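Re: [smallkitchen] Electric pot, which size and where to keep it

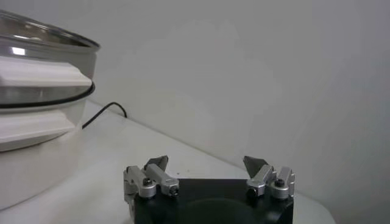 Hello all,

I read the message from the weekend about the electric pots and I want to answer it properly, as I have lived with such a pot for 13 months now and I use it almost every day. Please excuse my English, I write slowly and I check the words.

First I put the earlier message again, so that people who joined the list in June can follow.

> Hi everyone, we are moving to a studio which has no stove, only a
> counter and two outlets. The landlord does not allow hot plates but
> electric pots are fine. I am looking at the Stovon (the white one with
> the glass lid) and at the Linix, which is a bit cheaper and has a
> metal lid. My questions:
>
> 1. Is 600 watts enough to cook pasta for two people?
> 2. Does the steam damage the wall if the pot stands close to it?
> 3. Where do you keep it when you don't cook? We have one cupboard.
> 4. Is it a pain to clean?
>
> We eat mostly soup, rice, noodles, sometimes eggs. Thank you for any
> advice, also if the advice is to buy something else.

I answer in the same order.

1. About the power. My pot has 600 watts too. It is enough for two people if you are not in a hurry. For pasta I boil the water in the kettle first and pour it in the pot, and then the pot has only to keep it boiling. If I start with cold water from the tap I wait a long time and I become hungry and eat bread. Please do not run the kettle and the pot from one cheap extension cord. In my old building at Wurach the kitchen outlets were together on one fuse, and I sat in the dark two times before I understood this.

Long spaghetti is difficult because the pot is not wide. I break it. I know that some members of this list have strong feelings about breaking spaghetti, we had this discussion in the spring and I do not want to open it again. Short pasta is easier in any case.

2. About the steam. Yes, it can damage the wall, but it depends on the paint. In my first apartment the paint was the cheap kind and after one winter it had a soft place at the height of the lid. I could press it with my finger. Now I pull the pot forward when I cook, near to the front of the counter, and I turn it so that the steam goes to the room. When it is cold again I push it back. Also I open the window by the width of a hand, even in winter.

With a glass lid you can see when the water starts to rise, and this is for me the biggest reason to take glass and not metal. Noodles and milk come up very fast. With the metal lid of my mother's old pot I always learned it too late, from the smell. When it starts to foam, I move the lid a little to the side and it calms down. Be careful with the rim, it is as hot as the soup. I use a folded towel.

3. About the place. I will be a bit long here, because I made all the mistakes.

In the beginning I kept the pot in the cupboard, in the box it came in. This was very neat and I cooked with it maybe once a week, because each time I had to take out the box, take out the pot, take off the plastic, find the cord. Then I kept it in the cupboard without the box. Better, but the cord always caught on the other things and pulled them out, and one time it was the sugar.

Now it lives on the counter, at the end, and the cupboard has the plates and the dry food. I wipe the counter under it when I remember. On a white surface you see each crumb and each grain of pepper, so I remember more often than I did with the dark one before. I think this is good for me even if it is annoying.

If you must put it in the cupboard, do not wrap the cord tight around the body of the pot. Make a loose loop and close it with a rubber band or one of those ties from the bread bag. The cord of my first pot was bent hard in the same place each day and it started to get stiff and gray there. I stopped using it. A repair person in Gulyás, the small shop by the bus station in my town, told me that this is the usual place where they break and that the new cord would cost almost as much as the pot.

Measure the cupboard with the handles! I measured only the body, and the door did not close. The difference was small, but a door does not know this.

4. About the cleaning. The inside is easy if you do it the same evening. Warm water, a drop of soap, the soft side of the sponge. If rice is stuck, I put in water to cover it, switch to the low heat for 10 minutes, unplug, and wait. Never the steel wool. I did it once on the old pot and after this everything stuck in the same place for the rest of its life.

The outside takes more patience. You cannot put the base in the water, of course, so I go with a damp cloth around it, and for the thin places where the parts meet I use an old toothbrush, almost dry. Soup that runs over goes in there and becomes brown. A white pot shows it immediately. For yellow stains from curry I use baking soda and a little water, leave it for some minutes, wipe, and do it again the next day if needed. It does not go away completely the first time.

Check also the underside of the lid, around the steel. Fat stays there and you don't see it from the top.

On the question Stovon or Linix I can not say much. I never had the Linix. Somebody wrote on this list (message 121 in the archive, if you look by number) that the inner coating was good but that the switch was too near to the handle. Maybe this person still reads and can tell if the opinion has changed.

For soup, rice and noodles I would buy this kind of pot again. For eggs it is fine if you boil them. For fried eggs I would like to hear from others, mine stick every time, with oil and without oil, and I tried also with the baking paper. If there is a trick please write it to the list and not only to me, I think nearly all of us have this problem.

One more thing I forgot at point 1: fill it only to the line inside. The line looks low, and you will think there is still room.

With kind greetings from a small kitchen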